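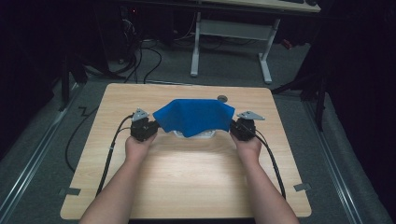
Saturday, January 25, 2025

Cloth day! Got in before the others and cleared last week's mess off the bench notes first (Yusri, your calibration page is in the back pocket of the binder now, please leave it there).

We're still on the folding task for the May demo. Mawar wants corner to corner, then in half again, and I'm fine with the first part. Picking up two corners with the hand-held grippers is easy enough once you stop squeezing like you're wringing out a mop. Keeping the top edge tight while you move is harder, and my left hand lags. Kirstin's is much smoother, annoyingly.

Did 200 demos between us, threw out 7 where a corner slipped. That puts the Skudent folder at 2,627, so we're getting close to the 3,000 Retno asked for before she'll start another training run.

Things I changed: slower lift, elbows in, pause a beat before lowering. Suleiman thinks the pause will teach the policy to freeze up. He may be right, so I tagged those runs "pause" and we can pull them if the arm starts dithering.

To do: try a stiffer cloth, ask Retno about the right trigger (sticky again), rename Thursday's files. Kirstin has the key.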